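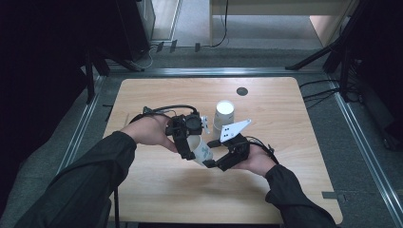 The Desk by the Window

I have worked from home for six years now, and for most of that time I worked at the kitchen table, which is to say I worked in between meals. Every afternoon at 4 I'd shovel my laptop and papers onto the dresser so somebody could chop onions, and every morning I'd shovel them back. I lost a tax form that way. I also once mailed a grocery list to a client.

So last January I decided I was going to have a desk. A real one, in a real spot, that stayed a desk all day long. I figured this would take a weekend.

It took until spring! I'm not a slow person, I just had no idea how many opinions I was carrying around about desks. I wanted it small, but I wanted room to spread out. I wanted drawers, then I remembered what happens to my drawers. I wanted something old with a bit of history in it, and I also wanted a place to plug things in, and old desks with history in them have never heard of a phone charger.

My first stop was the Staniforth salvage barn out past Carkby, where you can spend a whole morning opening and closing things that used to belong to other people. I love it there. It smells like floor wax and mice. They had a teacher's desk with a green top and a kneehole so deep I could have slept in it, and I came very close to buying it on the spot. Then I went home and measured the stairs. Our staircase has a turn halfway up that has already defeated a mattress and a bookcase, and it was obviously going to win again. (If you take one thing from this story, measure the turn. Everybody measures the door.)

After that I went through a catalog phase. I read the Skenivo catalog in bed the way other people read thrillers. They do a writing desk called the Flutevik, and I had the page folded over for weeks, until I finally drove out to see one and sat down at it. My knees hit the crossbar. I tried scooting back and then I couldn't reach the top comfortably. The sales clerk very kindly pretended to be busy with a lamp while I tried it sideways.

What I learned from that trip is that a desk is mostly about your body, and I'd been shopping with my eyes. I went home and did something I should have done in the first place, which was sit at the kitchen table with a tape measure and work out what I liked about it. I'm short, and it turned out too high by a couple of fingers - all those years of sore shoulders, and I'd been blaming my pillow. The depth was right, though. I like to shove the keyboard back and have space in front for a notebook and both elbows. I don't care about width at all. I can fill any width you give me with junk, so a narrow desk is a kindness to everyone.

The second thing I worked out was light. I'd always pictured myself facing a window, gazing out like a novelist. I tried it for a week with a folding card table in the spare room, and I got nothing done. There's a bird feeder out there and a neighbor with a very interesting driveway. By midmorning I was squinting, too. I turned the table so the window was on my left, and that was that. The light falls across the page, my writing hand doesn't throw a shadow, and I have to turn my head on purpose if I want to know who's parked where.

In the end I went back to the salvage barn and bought just a top, a plain slab that had come off somebody's old sewing table, and paid almost 30 dollars for it. The legs came from a different table entirely. I sanded everything on the back porch over several evenings, which was much more fun than I expected and got dust into places I'm still finding. I cut the legs down myself. I cut one of them down twice, so there is a folded piece of cardboard under it and there probably always will be.

I gave it three coats of oil, and I'd tell anyone doing the same to wait longer between coats than feels reasonable. I got impatient after the second and left a perfect print of my palm near the edge. It's mostly rubbed out now. You can find it if you tilt your head in the late afternoon.

As for what lives on the desk, I've been strict. There's the laptop, a lamp with a bendy neck, one mug and one notebook. Pens go in a jam jar. Mail is not allowed to sit there, not even for a minute, so the mail now sits on the chair in the hall, and I suppose that's next winter's project. I ran the cords down the back leg with a few twist ties from bread bags, and they've held up fine.

The kitchen table got its life back too. We leave a puzzle out on it some weeks. Last month I caught my husband down there with his own laptop open, papers everywhere, at ten minutes to supper, and I asked him very sweetly if he'd ever thought about measuring the turn in the stairs.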